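Pladness Pick | Bin Picking Software for Industrial Arms | Jenano

Home > Software > Planning and Perception > Pladness Pick

Pladness Pick
Takes a jumbled bin of parts and decides which one comes out next. Then it changes its mind, if it has to, before the arm gets there.

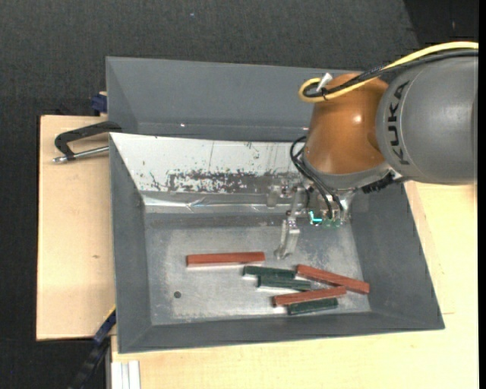

Overview

Bars in a bin do not lie the way they lie in the CAD file. They lean on each other, slide up against the sloping wall and settle into the one corner your gripper dislikes. Pladness Pick is planning software for that situation. It reads a depth camera, works out where the parts are, ranks the ways of grabbing them and hands your controller a path that keeps the tool clear of the bin.

It was written for long, plain, boring stock: bars, blanks, short lengths of profile. Boring stock is harder than it sounds. A bar looks much the same from either end, has no helpful features in the middle, and when two of them lie side by side a camera is very willing to report one wide bar. A good part of our code exists to talk it out of this.

What it does

Part finding. Teach a part from a CAD model or from its three dimensions typed into a form. Parts of different lengths can share a bin, and each type gets its own grasp rules and its own drop-off. Color can be used to tell types apart where you have it, and switched off where your paint supplier is feeling creative.

Grasp ranking. Every candidate gets a score for reach, finger clearance, how much of the part is visible and whether something else is lying on top of it. You can see the scores. You can also argue with them: each term has a slider, and the ranking updates while you drag.

Wall awareness. Bins are modeled as solids with sloped sides, including the thickness of the rim. The planner treats the gripper as a gripper, with its brackets and hoses, instead of the tidy cylinder most people draw when they are in a hurry. Draw the hoses. We mean this.

Second bin. Two bins can be registered to one arm. Pick from the first until it is empty, alternate, or move parts from one to the other all night, which our test team considers a hobby.

Regrasp. If the best available hold is a bad one for placing, the planner will pull the part into the open, put it down and pick it up again properly. This costs time and is off by default.

Dry run. Plays the full path against the last scan with the arm standing still. Use it before the first live pick in any new cell, and again after anyone has "just nudged" a bin.

What it does not do

It does not replace your robot controller, your safety controller or your risk assessment. It does not find parts it can't see. It will not pick bags, cables, springs or anything that tangles. We had a go at springs in April and would prefer to leave it there.

Shiny surfaces

Scuffed metal floors, foil, tape and polished walls all send back odd readings, and a wrinkled reflective strip can look to a depth camera like several small objects floating just off the floor. Pladness Pick ships with a background mask: scan the empty bin once, and whatever it sees there is subtracted from later scans. If the bin gets new scratches the mask still holds. If it gets a new liner, scan again.

Calibration

Hand-eye calibration is guided on screen. Fix the camera, mount the target, press start and let the arm wander through its poses. The software reports the error per pose, so one bad reading can be thrown out without repeating the lot. Clamp your bins down first. A calibration is only as good as the thing it is calibrated to, and a bin that slides when a finger brushes it will give you a very accurate picture of where it used to be.

Set up a first cell

1. Install the runtime on the cell PC and connect the camera.
2. Choose the arm and load the tool model.
3. Enter the bin: inside floor, top opening, depth, rim.
4. Run calibration.
5. Scan the empty bin to make the mask.
6. Add the part types.
7. Do a dry run, then a live run at reduced speed.

Step 3 is where people reach for the catalog dimensions. Please reach for a tape measure.

Specifications

License: per cell, perpetual
Bins per cell: 2
Part types per project: up to 100
Camera input: point cloud or depth image, fixed or arm-mounted
Path output: joint waypoints or Cartesian, with approach and retreat
Operating system: Linux (the viewer also runs on Windows)
Interfaces: TCP socket, Python, C++
Logs: scan, ranking and path stored for every attempt, including the embarrassing ones

Price

Pladness Pick, single cell: $1,710
Support and updates are included for the first 2 years. After that the software keeps running and we stop answering the phone quite so fast.

Add-ons

Poon Viewer. Replays any logged attempt next to the ranking that led to it. Useful for finding out why the arm went for the bar against the wall when there was a lovely one in the open. There is generally a reason. Sometimes the reason is us, and we'd like the log.

Weststead Tool Editor. Builds a collision model from simple blocks or an imported mesh. Fingers, brackets, sensors and cable loops can each be given their own margin.

Questions we get

Can I use it without a CAD model?
Yes, for box-shaped parts. Type in length, width and height. Anything with a curve wants a model.

What happens when nothing is pickable?
The software returns "no grasp" with the cause for each candidate. Your program decides what comes next. Rescan, switch bins and call a human are the popular answers.

Can I write my own scoring term?
Yes, in Python. Sum-yee Lu maintains the sample terms in the developer kit and reads the pull requests. Keep it quick, as your function will be called for every candidate in every scan.

Does it work with my gripper?
If it closes and you can model it, very likely. For unusual fingers, send a drawing to Wai-kit Choi in applications, who will tell you plainly.

Is there a trial?
The trial is the full version with logging always on and a limit of one part type. Ask for it through the contact form and mention your arm, your camera and the inside depth of your bin.

Downloads

Data sheet (PDF)
Installation guide (PDF)
Developer kit and sample scoring terms
Release notes

Request a quote | Ask applications | Back to Planning and Perception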